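In the back room of the Jultier clothing store in Baltby, the working day used to begin with a mountain of returned garments. Two people sorted them, put them on hangers and carried them to the rails before the doors opened. Since June a machine from Zendulix does a big part of this job, and the staff had to find out what is left for them.

Subbarao Thomas has worked in the stockroom for many years. He was worried at first, and he says so openly. "I asked my manager if I should look for another place," he remembers. Today he starts the machine, checks its work and takes over the pieces it refuses.
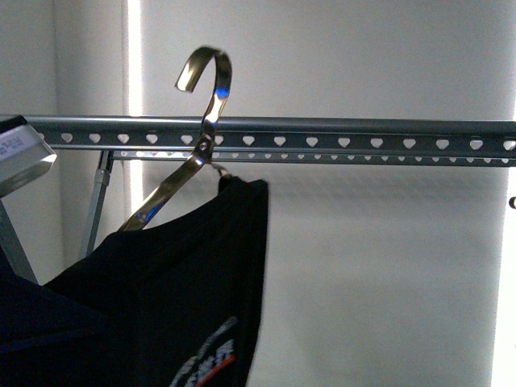

Hanging clothes is a harder task for automation than it looks. Fabric changes its shape each time somebody touches it, and a collar can fold inside. The hanger must also come to the rail at a good angle. A black top on a polished gold hanger, with the hook over the lip of a gray rail, is for a customer nothing special, but in the first weeks the staff stopped to look at each one.

The system, called Pinto, now handles nearly 70 garments in an hour. Thomas is faster, but his shoulders hurt less in the evening - and he has more time on the sales floor. Not all his colleagues are happy with this. Some of them chose the stockroom because it was quiet, and they do not enjoy speaking with customers.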